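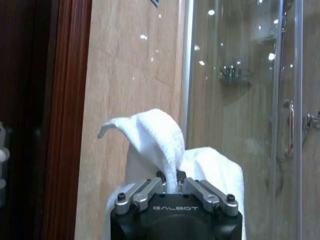
About Skevlow

Skevlow is a shared workshop and night school on Kurdale Street, in a building that used to repair sewing machines. We teach adults to build robots that do chores. We have been at it for four years, and in that time our members have put away a fair number of towels, most of them more than once.

How we got here

The founder, Kagiso Steyn, taught high school physics and kept a robot arm in the spare bedroom at home. It was meant to fold laundry. It could pick up a sock with great ceremony and then hold it out over the bed for as long as you cared to watch. Friends came to see the sock. Some of them had opinions about the wiring, and a few came back the next week with tools.

By September the spare bedroom was full and the family wanted it back. We took the lease on Kurdale Street, hauled in the benches and a drill press that weighs more than the van did, and printed a sign with the name spelled wrong. The sign is still in the hallway. The correct one cost extra.

What we do

Our main course is called Gorero and runs for 30 evenings. You start with a motor, a battery and a board, and you finish with something that moves when you ask it to, or shortly after. No background is needed. We have had bakers, bus drivers, a retired dentist (very good with small screws) and a couple of software people who had never held a file and were surprised by how much of the course is filing.

The second course, Sithole, is for people who already have a working arm at home and would like it to be useful. It is all cloth. Cloth is a terrible thing to hand a robot. A coffee mug stays the same shape while you think about it. A towel is a new shape each time you touch it, and the arm has to find an edge, pinch it, lift, and make some guess about where the rest went. Terry cloth is kinder than most because the loops give the fingers something to hold. Bed sheets are for the last two weeks, and we don't promise anything about fitted ones.

People ask why we don't start with something impressive. We tried that the first year. The class built a walking machine, and it walked, and then everyone went home and did their own laundry.

Real rooms

A bench is flat and well lit and has no door handles on it. Homes have all kinds of things on them: glossy walls, glass panels, chrome, spots of reflected light that a camera can take for something important. A white towel against pale stone is a hard thing for a program to pick out, and shower glass shows you the wall behind it and the ceiling lights in front of it at the same time. So a good part of Sithole is spent away from the bench. Students take their builds into bathrooms, kitchens and hallways, write down what went wrong, and bring the notes back. The notes are read aloud. It is the best-attended part of the course.

We have a few rules for this. One hand stays near the stop button. The water is off and the floor is dry before anything with a battery goes into a bathroom. You ask the people who live there, including the ones who are asleep.

The shop

Membership gets you a key, a shelf and use of the tools from early until the neighbors complain. There are four benches, two printers that work and one that is being looked at. The laser cutter needs a short training session, which you can do on any open night. Coffee is free -- we would feel bad charging for it.

We cap membership at 39 because that is how many shelves fit along the back wall. If we are full, we keep a waiting list, and it does move. People take jobs in other towns, or have babies, or get their arm folding washcloths and decide that will do.

Who teaches

Kagiso still teaches the opening three evenings of every Gorero course and turns up for most of the rest. The other instructors are former students who stayed too long after class and were given keys. None of us is here full time. If you write on a weekday morning, expect an answer in the evening, typed by somebody with glue on one thumb.

Visiting

Open nights are free and you can bring a project in any condition, including in a bag. Use the side entrance; the front door sticks and we have stopped arguing with it. Parking is on the street.

The spare bedroom arm is on the shelf by the sink. It still has the sock.

Page last updated 1/31/26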